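Budget Tischarme Praktikum: Servos und Reserve
Forum > Beschaffung > Kleinrobotik

Rinaldi
Für September sind 5 Arme zu beantragen, Druckteile in weiß, Servos einzeln. Verkabelung derzeit so:

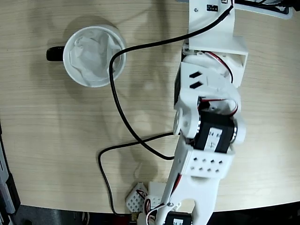

Stutuveck: Ersatzservos als eigene Position führen, 8 Stück. Sonst lehnt der Einkauf Nachbestellungen ab.

Rinaldi
8 halte ich für überzogen, eingeplant sind 200 Euro Reserve. Kameramodul am Halter kommt je Arm dazu.

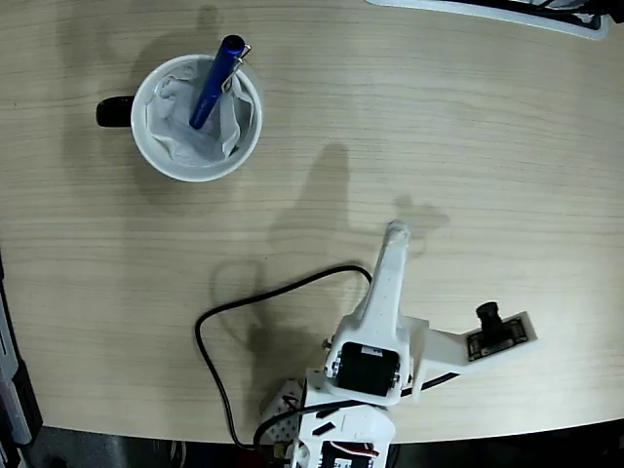 Netzteile und Kabel laufen über das Verbrauchsmaterial, Angebot von Iltel liegt vor.

Wanthorpe
Widerspruch. 200 Euro decken keine Greiferteile. Bei Stiften zählt der Fingerbelag, den bitte separat ansetzen.

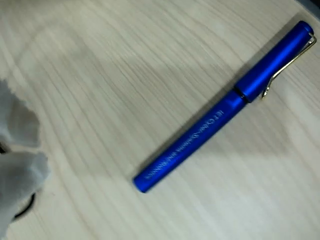
Rinaldi
Belag nehme ich auf, Position 23. Bei den Servos bleibe ich.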